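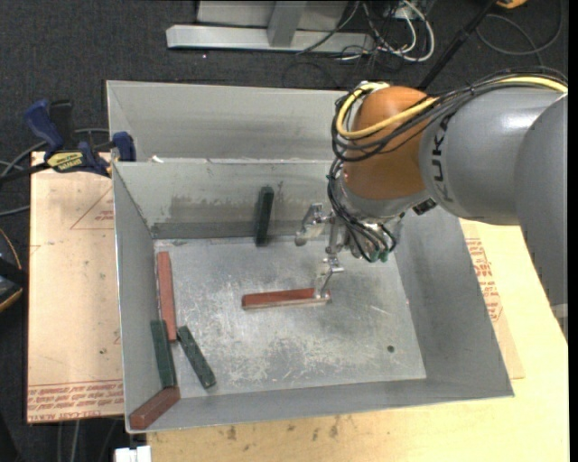 Figure 1. Bin picking at the KUKA station: red and green blocks, two-finger gripper, metal bin.

Week 6 — Working rules for the picking cell
Course: Handling and Automation, Plornwood
Notes by Kumudini Wijesinghe

Bring these notes to the lab on Wednesday. Last week was all about grasp planning on paper, and I loved the arguments about approach angles. This week we get to the part I find even more fun, which is how you run a cell so that the people around it stay safe and the numbers coming out of it mean something. Those are two different goals, and a surprising number of the rules serve both.

6.1 Where rules come from

Three layers apply to you in the lab, and you should know which one you are quoting.

Standards. ISO 10218 covers industrial robots and the systems built around them. ISO 12100 covers risk assessment for machinery in general. You don't need to memorize clauses for this course, but you do need to know what kind of question each one answers. If you are asking "is this robot application safe to run like this?", start with 10218. If you are asking "how do I list and rank the hazards?", start with 12100.

Site rules. These are the Plornwood lab rules, posted by the door. They are stricter than the standards in places. Where they differ, follow the stricter one.

Cell rules. These belong to one station and one task. You will write some yourselves by the end of the term, and I can't wait to read them!

6.2 Start with the task, then the hazards

A risk assessment begins with a plain description of the task. "Robot moves blocks" is too thin. Look at Figure 1 and try to write down what the tool has to do there: go down into a deep bin with sloping walls, reach blocks that lie in the corner or lean against a wall, and come back out without hitting the rim. Now each verb suggests a hazard.

Going down: the gripper can press a block against the metal floor. A hand in the bin at that moment would be in the same spot.
Reaching sideways: a finger can catch on a wall. The sheet-metal edges are thin, so treat them as sharp when you handle the bin yourself.
Coming out: a part can slip. Where would it land?
Moving between poses: the cables run along the outside of the arm and loop around the wrist, so a big wrist rotation has to leave slack for them. Watch this on the first slow run, every time.

For every hazard, write down how bad the harm could be, how often a person is exposed, and whether that person could get out of the way. Then reduce the risk in this order: change the design, add guarding or a protective stop, and only then rely on signs and training. Students love to begin with the sign. Please begin with the design.

6.3 Fixturing

A bin that shifts halfway through a run ruins your calibration and may surprise the robot. There is a bar clamp at the left in Figure 1, gripping the edge where the two bins meet. A clamp is a fine solution for a teaching bench, with these conditions:

The clamp is part of the cell. It goes in the collision model, handle included.
Check tightness before each session and write your initials in the log.
If you move a clamp, you redo the bin calibration. No exceptions, even for a tiny move.
Mark the bin position on the bench, so that the next group can see at a glance if something has drifted.

6.4 Before you power up

Walk the cell first. Look at the floor as well as the table — cables on carpet are easy to miss when you are staring at a screen.
Test the emergency stop and the enabling switch. Test means press it and watch the drives drop out.
Agree aloud on who holds the pendant. That person is the only one who starts motion.
Run the full path in reduced-speed manual mode with an empty gripper.
Tie back hair, take off lanyards, roll up loose sleeves.

Nobody reaches into a bin while the drives are on. If a block is stuck in a corner and the planner keeps refusing it, stop the cell properly, move the block by hand, and log the intervention.

6.5 Logging and honest numbers

This is where good practice gets really interesting! Take the Clallura data set we will use in the exercise. It has 1619 attempted picks, of which 1365 were successful. That is a success rate of 84.3 percent. Of the failures, 164 were labeled "wall contact" by the operators, and the rest were split among slips, missed detections and planner timeouts.

Before you quote that rate anywhere, ask:

Was "success" defined before the run or afterward?
Does a block that was lifted and then dropped count?
Were hand-moved blocks included?
Did the success rate change as the bin emptied? Corner parts tend to be left for last.

Our lab definition: a pick is successful when the part is lifted clear of the rim and released at the target with no human help. Use it word for word in your reports.

6.6 Exercise for Wednesday

Work in pairs. Write a cell rule sheet for the task in Figure 1, no more than 12 rules. Each rule must be something a stranger could check with a yes or a no. "Be careful near the bin" fails. "Drives are off before any hand enters the bin" passes.

Then swap with another pair and try to break their sheet. Find a situation where every rule is followed and someone could still get hurt, or where the log would still be misleading.

Reading: Fommont handout, sections on guarding and on protective stops. Matubbar's worked risk assessment is in the course folder; skim the tables, but read the part on residual risk closely.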